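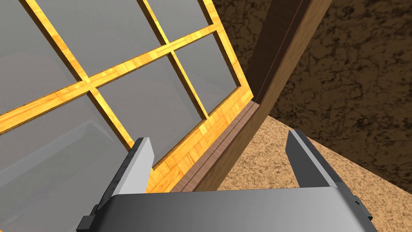
Lozano Home Products | Customer Guides Team, Utby

Zivard Room Dehumidifier, model 2746
Section 3: Setting up and first use
Revised March 2026

Read Section 2 (Safety) before you start. Keep this guide with the dehumidifier and pass it on if the unit changes hands.

Before you plug in

If the dehumidifier has been carried on its side or laid flat in a vehicle, stand it upright and leave it overnight before switching on. Oil moves inside the compressor when the unit is tipped and needs to drain back. A unit that has stayed upright can be used after an hour.

You will need the dehumidifier, the water tank, the air filter, the drain hose and the hose clip. The clip is in the small bag taped to the inside of the tank. If the bag is missing, contact the shop before using the hose. You can still use the unit with the tank.

1. Remove the outer carton by lifting it straight up. Do not cut down the sides with a knife.
2. Take away the foam from the top and bottom. There is a second piece of foam under the tank float, held in with blue tape. Remove both the tape and the foam.
3. Slide the tank out by the recessed handle at the back. Check that the float moves up and down freely, then slide the tank back until it clicks.
4. Open the filter cover, take the filter out of its plastic sleeve and refit it with the tab towards you.
5. Peel the film from the control panel.

Note: Keep the carton and foam for the length of the guarantee. Units sent back without suitable packing may be refused by the carrier.

Choosing a place

One unit will serve one room, or two rooms with the door between them left open. It will not dry a whole house from the hallway, although a hallway is a fair place to start if the damp is general and you are not sure where it comes from.

Put the unit on a hard, level floor. Thick carpet can block the lower intake and may let the unit lean enough to upset the float. If carpet is all you have, stand the unit on a flat board larger than its base.

Leave 26 cm clear on the intake side and the same above the outlet. The other two sides can be closer to furniture, but do not push the unit tight into a corner. Keep it away from radiators, stoves and direct sun.

Close the windows and outside doors of the room while the unit is working. With a window open, the unit will keep drawing in moisture from outdoors and may run day and night with little change in the reading. Trickle vents can stay open. Do not cover or seal any vent that serves a gas appliance or an open fire.

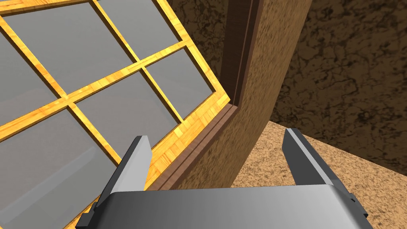 Caution: Do not use the unit in a bathroom, wet room or anywhere it could be splashed. Do not stand it in a cupboard with the door closed.

Caution: Plug directly into a wall socket. Extension leads and multi-way adaptors must not be used with this model.

First run

1. Check that the tank is fully home. The tank light on the panel goes out when it is.
2. Plug in and switch on at the wall. The display shows two bars, then the temperature, then the humidity of the air at the unit.
3. Press Power. The fan starts straight away. The compressor waits for 3 minutes before it starts, and it will do this every time the unit is switched on. You will hear a low hum and sometimes a click.
4. Press Mode until the light is beside Continuous. Leave the unit in this mode for the first day.
5. Open the louvre on top by hand to the halfway mark. It must not be closed while the fan is running.

Some smell from the new parts is normal during the first few hours. It should fade. If there is a smell of burning, switch off at the wall, unplug and go to Section 7.

It may be a while before any water appears in the tank. The coils have to cool down first, and in a chilly room this takes longer. An empty tank after a full day in a room that reads as damp is a fault and should be reported.

The humidity reading often rises for a short time at first as air is pulled in from behind furniture and from soft furnishings. Leave the unit running and check again later in the day.

Setting the humidity

After the first day you can change to Auto. The unit will then start and stop by itself to hold the level you choose.

1. Press Mode until the light is beside Auto.
2. Press the up or down arrow. The display flashes the target level.
3. Stop at the level you want. The flashing ends after a few seconds and the display goes back to the actual reading.

For most living rooms and bedrooms, a target of 50 to 55 is comfortable. Go a little lower for a store room holding books or papers. Very low settings are seldom useful – the unit will run for long periods, and wooden floors, furniture and musical instruments may shrink or crack.

The reading is taken at the unit. If you have a separate hygrometer on the other side of the room, expect the two to disagree slightly. Give them a few hours before deciding that one of them is wrong.

Drying laundry

Laundry mode runs the fan at full speed and ignores the target level. Hang washing well spaced on a rack, with the louvre pointed towards it, and keep every item clear of the unit so that nothing can drip or fall on it. Shut the door of the room.

Laundry mode switches itself off after 11 hours. It does not go back to Auto, so press Power again and choose a mode if you want the unit to carry on.

Emptying the tank

When the tank is full the unit stops, the tank light comes on and there is a short tone. The tone is repeated until the tank is taken out. To turn it off for good, hold the down arrow until the display shows the letter S. Hold it again to bring the tone back.

1. Press Power and wait for the fan to stop.
2. Slide the tank out slowly with one hand under the front edge.
3. Pour the water away from the corner with the lip.
4. Wipe the outside dry, check the float, and slide the tank back in until it clicks.

Note: A few drops may fall from the spout above the tank while it is out. They collect in the tray beneath and need no attention unless the tray is visibly full, in which case mop it with a cloth.

The water is not fit to drink and should not be given to animals. It should not be used in steam irons or fish tanks either.

Using the drain hose

The hose lets the unit run without anyone emptying the tank. It works by gravity only, so the end must be lower than the drain port for its whole length, with no loops or humps.

1. Switch off and unplug.
2. Unscrew the round cap at the back and pull out the rubber bung. Put both somewhere safe.
3. Push the hose on to the port as far as it will go and slide the clip over the join.
4. Lead the other end to a floor drain or a low sink waste. Do not let it dip under standing water.
5. Leave the tank in place. The unit will not start without it.
6. Switch on and look at the join after an hour. If it is damp, push the hose further on and refit the clip.

Caution: Do not lead the hose outdoors in freezing weather. A blocked hose sends the water back to the tank, and the unit will stop when the tank is full.

If you need more height than gravity allows, the Zakach condensate pump fits the same port. It is sold separately and has its own instructions.

Leaving the unit unused

Many owners put the dehumidifier away in summer and bring it out again once the heating goes on. If you pack it up in July, for instance, do it after a warm, dry day when the tank has been empty for a while.

Run the fan alone until the coils are dry, then unplug. Empty and rinse the tank and leave it out to air. Wash the filter in lukewarm water and let it dry completely before it goes back. If the hose was fitted, take it off, drain it and refit the bung and cap. Wind the cable loosely round the two hooks and store the unit upright under a cotton sheet. Nothing may be stacked on top.

When you bring it back into use, start again from First run. Filter cleaning during normal use is covered in Section 4, and the display codes are listed in Section 6.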